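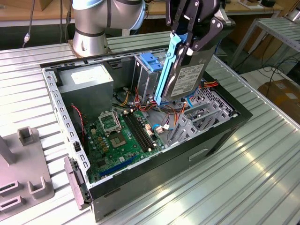

Notebook entry, Sunday, August 29, 2021
Subject: Paper humidity and feed faults on the Lahlou folder

Purpose of this session was to settle whether the misfolds recorded on the Lahlou folding machine come from the rollers or from the stock. The machine has been adjusted several times since January, and each adjustment has been entered in this book as a success and then followed by another complaint. The rollers were therefore left exactly as found and only the paper was changed.

Stock used: Firno uncoated, 20 lb, from two sources. The first lot came from the shelf beside the loading door, where it had been open for an unknown period. The second lot was taken from sealed wrappers in the inner store and left on the bench overnight with the wrappers on.

Procedure. The feed table was set for a letter fold with the side guides snug but free. Speed was held at the second mark throughout. Sheets were fanned once before loading. No anti-static spray was used, although the card on the wall still recommends it; the card should be revised if the results below hold up.

Shelf lot, 970 sheets fed. The leading edge showed a visible curl toward the felt side before loading, and the stack would not lie flat under its own weight. Double feeds began early and came in clusters. The second fold drifted to the left, which is the fault described in most of the complaints. Turning the stack over moved the drift to the other side and made it smaller.

Sealed lot, same quantity. Two misfolds, both in the first handful of sheets and both probably caused by loading the stack before it was square. No drift could be measured with the steel rule.

The rollers were wiped down between lots with a dry cloth. Some paper dust came off, more from the outfeed side. The dust has been a favored explanation in earlier entries and it may contribute, but the sealed lot ran clean after the shelf lot with no more than that one wipe.

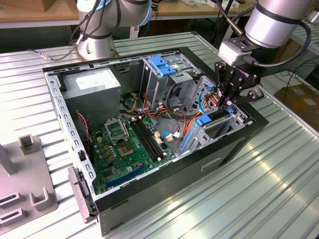

Print Finishing and Bindery Section

Humidity. The dial gauge by the loading door and the one in the inner store do not agree when placed side by side, so the readings taken during the runs are not entered here. Both gauges are to be checked by the salt method before the next session: a small dish of damp table salt in a closed jar with the gauge, left for a full day, should bring the reading to 75 percent. Any difference is to be written on tape on the back of the gauge.

Grain direction. Both lots are long grain according to the wrapper labels. This was confirmed by tearing a sheet from each and by wetting a strip and noting which way it rolled. Earlier entries assumed short grain for the shelf lot. That assumption was wrong and the two notes that depend on it should be struck.

Glue. Separate matter, entered here because the jar was on the same bench. The Grollance padding compound has thickened and pulls into strings from the brush. Thinning with a little water restored it for one test pad, which held on the spine but released the top sheet too readily. The compound should not be used for customer work until a second pad has been allowed to cure for 6 days and has been pulled by hand. The brush has been washed and hung.

Interim position. Stock condition accounts for the drift in these runs. Roller wear has not been ruled out, and one session on one weight of paper is a thin basis for changing the maintenance schedule. The service request drafted last week is on hold but has not been withdrawn.

Outstanding:
Move all open stock away from the loading door and rewrap it.
Repeat both runs with the heavier cover weight.
Check gauges as above.
Ask Idodent whether the replacement side guides have shipped. The left guide still has play in the thumb screw and was held with tape for both runs.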